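About Tamorgate

Home | Desks | Prices | About us | Contact

Most companies that sell office furniture will tell you a better desk makes people work better. We have read the brochures and we have been to the trade shows, and we have yet to see anyone prove it. A desk is a flat surface at a usable height. It should stay still, have enough room for what people put on it, and give the cables somewhere to go. Everything past that deserves a few questions before you pay for it.

Tamorgate supplies and fits long shared desks, wall shelves and the small parts that go with them, for workshops, labs, studios and offices in and near Zallthorpe. We also look after them once they are in. That second part has turned out to be most of our work, and it is where most of our doubts about the trade come from.

What we do

We measure the room and ask what gets left on the desks overnight. If people tell us nothing gets left on the desks overnight, we ask again. Then we draw up a plan, usually with a long desk along a wall and a shelf over it, and we come back to fit it. Our longest straight run is the Ellery, and it is the one we suggest to most customers. It is plain and it comes in white. Somebody always asks whether white shows the dirt. It does, and that is a fair reason to choose another color, though in our view dirt you can see gets wiped sooner. We have no study to back that up.

Cable holes are cut to order. We used to put one at every seat because the drawings looked better that way. Then we went back to look at a few rooms and found chargers trailing across the tops, with holes a foot away that had nothing in them. Now we put in fewer and ask where the plugs are first. A hole in the wrong place is just a hole.

What we don't believe

We don't believe in the clear desk policy. Every customer who has shown us one had it printed and pinned to a wall, and on the desk under the wall there was a mug. People get thirsty, they get warm, they want something green to look at. A policy that forgets this will be ignored by lunchtime, and then the rest of the rules in the same binder get ignored too.

We are not sold on desk organizers either. The Zondari tray set was in our catalog for two years. It had a compartment for everything, including some things we could never identify. Customers filled the compartments with coins and dead batteries and went on putting their pens where they always had. We sold what we had left and didn't order more.

And we are doubtful about "wellness" plants by the pallet. One small plant in a pot that a person has chosen, fine. It might even get watered. The wall of greenery that needs its own service contract is somebody else's business, and good luck to them.

What a working room looks like

Furniture catalogs show rooms with one laptop, a closed notebook and a bowl of lemons. We would like to meet the people who work there. In the rooms we care about there is a drink on the go and a fan, and a cloth put down wherever there was space. A long desk along a pale wall can take all of that and still leave elbow room. Overhead there are pipes and beams and strip lights, and we don't box them in to make the place look like a hotel lobby. If the lighting works, leave it alone and spend the money on chairs.

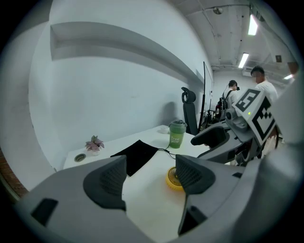
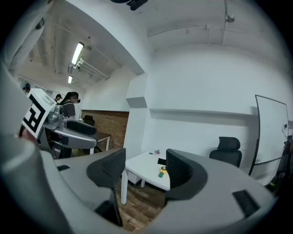
One customer wrote to us after reading an earlier version of this page and said we were letting people off too lightly. A drink with a lid is still a drink, the letter went, and it only takes one spill next to a cable for everybody to become a great believer in clear desks. The letter also asked why we sell shelves at all if we think people will leave everything on the desktop anyway.

The point about drinks is a good one and we have given way on it a little. We now suggest keeping cups at one end of a run and the electrical things at the other, where the room allows. We doubt many people will keep to it. As for shelves, they do get used, mostly for things that are wanted once a month. We just won't promise that a shelf makes anybody tidy.

Prices, and what they leave out

A desk survey costs $195. We take it off the bill if you go ahead. If you don't, you keep the drawing and can hand it to a cheaper firm, and there are cheaper firms. A standard fitting starts at $444 for labor. That covers putting up the desk and leveling it, along with one return visit. It does not cover clearing the room first, which takes longer than customers expect and which we would much prefer you did yourselves, as you know what is junk and we don't.

The return visit comes 6 months after fitting. We tighten what has worked loose and look at where things have ended up. Often they haven't ended up where the plan said they would. We move the shelf if it is easy to move, and if it isn't we say so.

Before you call

Please don't tidy up for the survey. A room that has been cleared for visitors tells us nothing, and we will plan you a desk for people who don't exist. Leave the chairs where they get pushed to and leave the fan plugged in.

We answer the phone on working mornings. E-mail is slower. We don't have a showroom, partly from cost and partly because we have never trusted one.

Page last changed 17/05/2020. Prices hold until the end of June.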